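Hand-held gripper: pads keep shedding and the jaws won't close square. What am I doing wrong?

Posted in January by Róisín Duggan

Hi all, long-time reader, second time asking. I've been building a hand-held gripper at home (the kind you hold by the handle and squeeze, with a little camera looking down over the jaws) and I've got it to the stage where it mostly works and is driving me up the wall.

Background so you don't have to drag it out of me. The arms and the frame are printed. The fingers swing in on curved arms, and each finger ends in a black pad block held on with two small screws. I used threaded inserts in the arms because I kept stripping the plastic on the first version. The trigger pulls a cord, the cord pulls both arms, and a spring opens them back up. I want to record myself picking up kitchen stuff and small parts, then use the recordings to teach a little desktop arm with the same jaws on it. That's the dream anyway! The arm is still in a box under the stairs.

So, two problems.

First one is grip. The bare pads were too slick for anything smooth. I tried wrapping them in a fuzzy gray fabric I had left over from a speaker project, and that was great for one evening and then it started coming apart. I stripped most of it and went over to white tape along the edge of the contact faces. Now the tape frays too, and I've got threads hanging off the bottom of one pad that get into everything. I've picked at them so many times and there's always more. Twice now a thread has stuck to a washer and carried it off when the jaws opened.

Second one is that the pads don't meet flat. When I squeeze, the bottoms touch first and the tops stay apart, so anything thin gets pinched at the lower edge and swings around. I've checked the arms against each other and they came off the printer the same. I shimmed one pad with a bit of business card and it got better for a day and then it seemed worse, which makes no sense to me unless the card squashed.
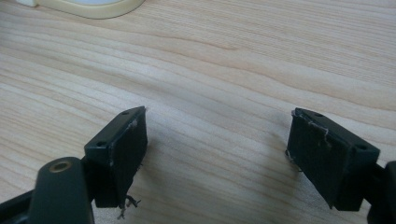

Flerton: Before you change the grip material, take both pad blocks off and run the mechanism bare. I'd bet on the pivots. Printed arms on plain screws develop slop faster than you'd think, and with a cord pulling from one side the arm twists as it closes, which looks exactly like a pad mounted crooked. Hold the tip of one arm and wiggle it up and down with the trigger released. If it moves at all you've found most of your trouble, and no amount of business card is going to fix it.

What I did on mine was drill the pivot holes out and press in short brass bushings, then add a thin washer on each side of the arm so it can't rock. Snug the screw until the arm just starts to drag, then back it off a hair. I went from jaws like a loose tooth to something I could pick a sewing needle up with.

For the surface, forget fabric. Fabric of any kind sheds, and tape frays along every edge you cut because you're rubbing that edge on things all day. You want a sheet of silicone or soft rubber cut a little smaller than the pad face, so there's no lip sticking out to catch. Get all the old glue off first, with rubbing alcohol and a plastic scraper, and don't rush that part. Old glue is lumpy, and lumps under a new surface will tip it just enough to annoy you.

One more thing on the card shim. Yes, card squashes. Use a piece of plastic cut from a food tub lid if you have to shim, and put it under the whole block, with holes for both screws. If you only tuck it under one end the block rocks on it every time you squeeze.

Comment from Róisín Duggan: Okay the wiggle test was embarrassing. The left arm moves a LOT and the right one hardly at all. I'd been blaming the right side this whole time because that's where the light comes in and I could see the gap better. Ordering bushings tonight. Do you remember what length you used?

Comment from Flerton: Same as the thickness of the arm plus a whisker, so the washers ride on the brass and don't clamp the plastic. Measure yours, printed parts never come out the size you drew them.

Dimeck: I'd just buy some. There are finger sets out there with molded pads, and you'd be recording by the weekend. Life's short. Also make sure your spring isn't too strong.

Comment from Róisín Duggan: I know, I know. But I've got this far and I'm stubborn. I'll look at the spring.

Morelli: Agree with Flerton on the pivots, so I won't repeat that, but a couple of things got missed.

You said you want to use the recordings on the desktop arm. In that case please fix the jaws before you record anything you plan to keep. I did it the other way around and I'm still sore about it. I had 1,916 clips from our shared workshop over in Berstead, all on an old set of pads, and then I swapped to new ones that were a bit thicker. The jaw opening I was reading off the old clips didn't match the new hardware any more, so the arm kept closing short and fumbling things. I could have worked out a correction if I'd written down the old thickness, which of course I hadn't. I ended up keeping 92 of them for testing and redoing the rest. So measure the pads, write it on a bit of paper, and take a picture of the paper with the gripper camera at the start of each session. Sounds fussy, takes no time.

Same goes for the threads. A person looking at the video knows a dangling thread isn't part of the finger, but if it's in every clip and then you clean it off, you've changed how the fingers look to whatever you're training. Maybe it won't matter. I'd still clean them up now. Nail scissors first, then if the fibers are synthetic a very quick pass with a soldering iron held NEAR them (don't touch the pad, the plastic will go soft, ask me how I know). If they're cotton, just cut them, and pull the pad off so you can reach the back.

About the pads not meeting flat: once the slop is out, you may still find the tops stay open a little. Mine did. Arms that swing on a single pivot also change angle as they close, so the pads can only be parallel at one opening. Decide what size of thing you'll pick up most and set them parallel there. If you truly need them parallel the whole way, you want a four-bar linkage or a slide, and that's a redesign. I'd live with it for a first build. Soft pads hide a lot of it.

And put a dab of threadlocker on the pad screws, but only where they go into metal. Some threadlockers attack plastic and you'll get cracks around the hole a week later.

Comment from Flerton: Good point about the angle. I set mine parallel at the width of a pencil and never touched it again.

Comment from Róisín Duggan: This is all so helpful, thank you! Update for anybody who lands here with the same problem. Bushings went in last night (I had to ream the left side twice, my drill bit wandered) and the wobble is gone as far as my fingers can tell. With bare pads the jaws now close nearly flat, there's a sliver of light at the top and I can live with that. I had only recorded 8 clips so nothing lost there, I've deleted them. Silicone sheet is coming next, and I'm scraping glue in front of the TV in the meantime, which my sister says smells like a nail salon.

Still stuck on one thing: do you rough up the plastic before gluing the silicone down? The glue I have says it doesn't like silicone at all.

Comment from Morelli: Believe the label. Most glues won't hold it. Either get silicone adhesive, the stuff in a tube for sealing, and clamp it overnight, or buy the sheet that comes with sticky backing already on. Light sanding on the plastic side helps either way, 1,000 grit is too fine, use something coarser than that. And keep the offcuts, you'll want spares.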